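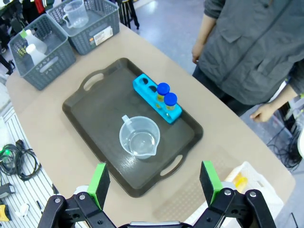
Measuring jug and capped tubes on a serving tray

Dronach finger oximeter
8 April 2020

The Dronach clips to a fingertip and shows pulse and oxygen level in 6 seconds. It runs on two AAA batteries and keeps the last 500 readings, which can be sent to the Wandeo app over Bluetooth. The casing is light and the rubber pad wipes clean.

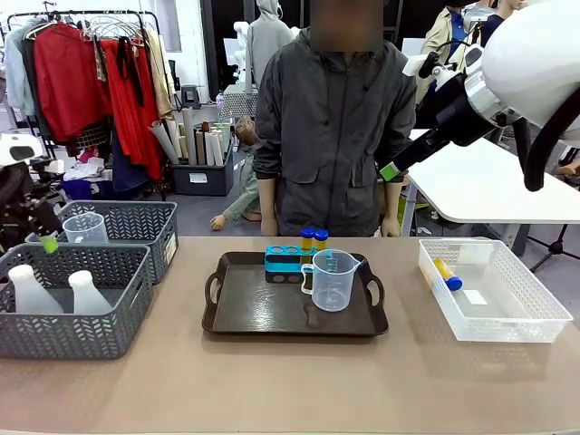 Jacinto Esquivel, Product Editor

I wore it for short spells through the day. Readings were steady once my hands had warmed up – cold fingers gave a blank screen twice. The display is bright enough outdoors. The lanyard is thin and I'd replace it. Order code 856.

Comments

Zavala: Does the app work without an account?

Jacinto Esquivel: Yes, but you can't export the readings.

drimuv: Battery door on mine is stiff. Fine otherwise.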